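Leave the Counter Bare

3/10/21

Most kitchen advice is about where to put things. My opinion is that the counter shouldn't be one of the places. I have held this view long enough to have argued it with most of my relatives, and I would like to set it down once in full.

We have a pale marbled counter, white with gray in it. When we moved in, it took us less than a month to cover it. There was a toaster, a kettle, a Drenow blender, a knife block, a fruit bowl, a jar of wooden spoons, the mail, and a Grollus bread box that I had paid too much for. What was left was a patch beside the sink the size of a cutting board. I did all of my cooking on that patch for two years, and I complained the whole time that the kitchen was too small.

The kitchen was not too small. I measured it before writing this. The counter has a run of a little under 7 feet, and I was using 2 of them. The rest was storage for things I touched once a day or once a week.

One December I had to roll out dough for 6 pies, and I moved everything to the dining table to make room. When the pies were done I didn't want to move it back. I put the kettle back, and over the next few days the toaster, and then I stopped. The blender went into a low cabinet. The bread box went to my sister, who keeps potatoes in it.
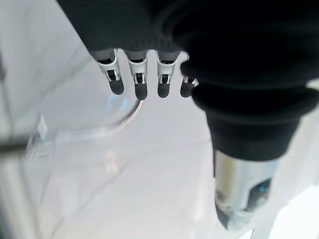 Does a bare counter mean more work, with everything having to come out of a cabinet first?

It adds a few seconds for each item, and it saves the time you would have spent shifting things and wiping around them. For anything used every day, leave it out. For the rest, the cabinet is fine.

I know the case against this. People say a kitchen with nothing out looks like nobody cooks in it. I have been in kitchens like that, and some of them do look that way, but they usually have other problems, such as one dull knife and no salt. The look of the counter is a small matter to me. I want to be able to set down a hot pan, a bag of groceries and a wet colander at the same time without making a plan first.

The stronger objection is about lifting. A stand mixer is heavy, and a person with a bad back or sore hands should not be hauling one up from the floor of a cabinet. I agree with that completely. If a machine is hard for you to lift and you use it, it should stay on the counter, and something else should go. My quarrel is with the machines that are easy to lift and never used.

I also disagree with the stores on this subject. Clivico sells a tiered counter organizer, and a neighbor showed me hers. It is well made. It holds spices, oils and a roll of paper towels, and it takes up as much room as the mess it replaced. Buying a rack for the counter is still filling the counter. A drawer would have done the same job, and she had an empty one.

Then there is the cleaning. Pale stone patterns hide crumbs well, which I count as a fault. I find them with my palm before I see them. With the counter clear I can wipe it from one end to the other in one pass, and I do it every night. When it was full I wiped the patch by the sink and left the rest for the weekend, and behind the toaster I left it a good deal longer.

People planning a new kitchen often ask for more counter. A cabinet shop near us, Jafarzadeh, quoted us 700 dollars for a small extension by the back door, or 600 without the drawer. I had the quote on the refrigerator for most of a year. After the pies I took it down. The extension would have held the blender and the mail.

The mail, I admit, still lands by the kettle. I move it every evening before I wipe.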